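Nilorar two-arm gripper comparison

From the Wadbridge Robotics Reference
Jump to navigation
This article is about the mixed-gripper trials. For the arm controller, see Eklund controller.

The Nilorar two-arm gripper comparison is a long-running set of trials held at a workshop in Wadbridge, in which a robot with two arms is fitted with a different gripper on each side and asked to handle the same part with both. It began in April and quickly became one of the best-loved projects in the workshop, partly for its results and partly for the sheer fun of watching two very different hands work out how to share one object!

Background
Most gripper tests use one arm and one small item, such as a block or a cup. The Nilorar trials went after something harder: curved, shell-like parts that have no flat side to pinch and that tilt as soon as they are lifted. Ottar Haugen, who wrote the first test plan, wanted a part that neither gripper would find easy, and the black shells fit the bill wonderfully.

The setup
The arms run on an Eklund controller, which keeps both of them on one clock so that a push from one side can be met from the other. Parts are stored on yellow shelving beside the robot, and a shallow white tray on the carpet marks the work area. Each round is a set of 30 lifts, after which the grippers swap sides and the round is run again.

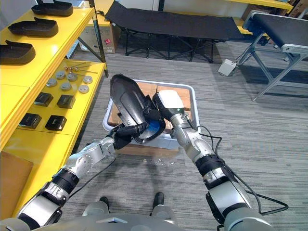
Guðlaug Riis

The black multi-fingered gripper usually takes the lower edge of the shell. Its fingers can settle around a curve, and it copes very well when the part arrives at an odd angle. It is slower to close, though, and its settings need more care. The white gripper is the simpler tool to set up, and it shines as a partner: pressed against the side of a shell, it steadies the part while the other hand holds on.

Results
The first full series covered 1173 lifts and the second 1524. In both, the mixed pair dropped fewer shells than two matching grippers of either type. The gap was widest when the part was held tilted, with its long pointed end up, a pose that had given the matched pairs a lot of trouble.

Cable routing also turned out to matter. In 12 lifts of the first series, a loop of cable tugged on a wrist joint and spoiled the grip. Slack was added at the elbow before the second series.

Later work
A sister team in Prulletstead has taken up the same test plan with softer fingertips, and is also comparing camera positions. Flat metal discs are next on the list, and those should be a real treat for anyone who likes a hard picking problem.

See also
Eklund controller
Two-arm handling
Fingertip materials

This page was last edited on June 25, 2026.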